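Home | Team Guides | Build | Drive | Downloads
Updated May, Wildale Robotics Club
Category: Student Projects > Set-Up Guides

4. Garment Exercise

1. Clear all cables from the path of travel.
2. Set the Colludus controller to 24 and load program 108.
3. Pick up one garment with each gripper.

CAUTION: Keep hands away from the grippers while the arms are powered.

The teal and black garments, in the grippers or on the bed:
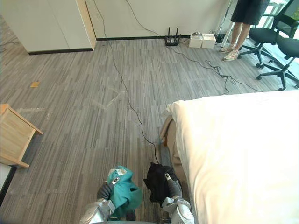
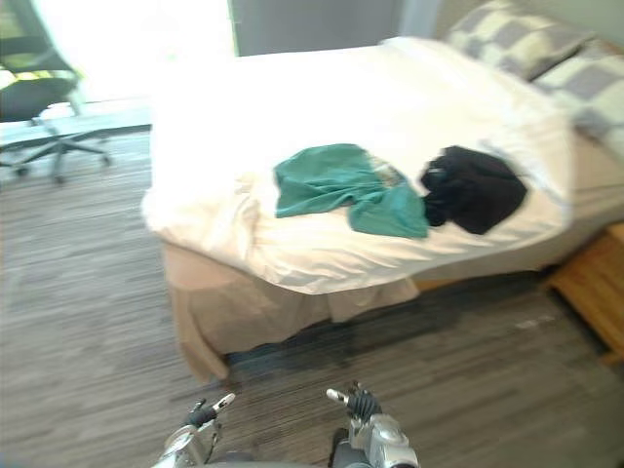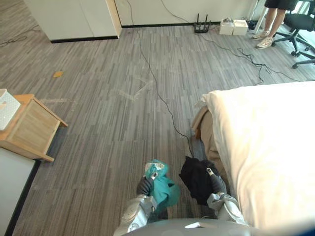
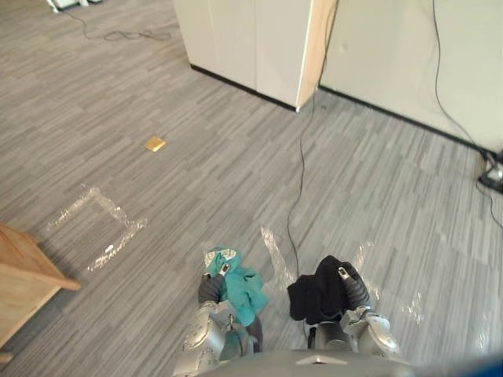 J. Warken
Guide Editor, Wildale Robotics Club

4. Record each run in the team log.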